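May 20, 2024
Workshop notebook, Jernham, front room

Coat rack day. Back to the tall one, reddish brown, polished, came over from the Biltton house with the rest of the hall stuff. Has been in the way since it arrived so either it gets sorted or it goes.

Problem as before: leans when loaded on one side. Two heavy coats on the same side and the whole pole starts to drift. Want it good enough to stand in the entry and take everyday junk, bags, cloths, an umbrella, without anyone babysitting it.

Morning. Took the pole apart at the joints. Threads dirty, old wax packed in. Toothbrush and mineral spirits, then a dry rag. Bottom joint had a paper shim in it, folded receipt from somebody's grocery run, too faded to read. Threw it out. Should have kept it to measure the thickness, didnt think of it till the trash was already out.

Rubbed a little paraffin on the threads, put back together hand tight. Much better. Still a tiny bit of play at the bottom joint but you have to hunt for it. Left the finish alone, it's fine, one dull patch low down which I buffed and made slightly worse.

Pegs. All glued, none turn. One at the top had a fine line of old glue squeezed out around it, shaved that off with a chisel. Ran a thumb over every tip for splinters, found one rough spot, 1000 grit wet, two minutes, gone. Don't go coarser than that on this finish, it hazes right away (see the Vesham stool, never got that back).

Afternoon, loops. Main complaint from everyone is that stuff falls off the short pegs. Thick coat collars are ok. What slides is anything on a thin loop, dish cloths, aprons, the gray cloths with the sewn strap. So went through the pile and tried them on the pegs one by one. Narrow strap loop goes over a short peg easily, there's enough length in the strap. Bulky stuff bunches up at the top and wants pulling down so it hangs straight.
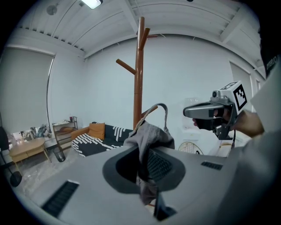
Gunawardena bench says to forget the pegs and sew longer loops, 45 mm is too stingy for anything that gets grabbed with wet hands, and they won't hang their aprons on ours untill that's fixed. Fair. Measured theirs after, 115 mm of tape folded in half, stitched down flat. Goes on first try even when you aren't looking. Downside is it hangs lower and the cloth swings more when people go by.

Plan is to redo the short ones at the longer size. Cotton tape, the gray, not the white, white looks filthy in a week. Box stitch at the ends. Have enough tape for 5, need to order more after that. Check the drawer under the iron first, there may be a roll hiding in there.

Placement. Dragged the rack around a bit. By the door it blocks the switch. By the window it gets sun all afternoon and the finish will go. Middle of the room is handy while working on it, useless otherwise. Think the inside corner behind the bench is right but then the long peg points into the wall and you lose it. Could rotate so it faces out along the bench. Try tomorrow.

Rule for loading, going on a card taped to the wall: heavy things low and split between sides, light things on top. Bags go on the long one. No wet coats, drip marks don't come out of that polish.

Left to do
- felt under the base, the stick-on dots are no good, cut a proper ring
- tighten bottom joint again after a few days, see if the wax has let it creep
- loops, as above
- dull patch, ask before touching it again
- find out if Biltton wants it back in September or if its ours now. If ours, maybe do the bottom joint right with a thin fiber washer

Spirits can is nearly empty, put it on the list. Rags are spread out flat on the rail outside to dry, dont ball them up in the bin.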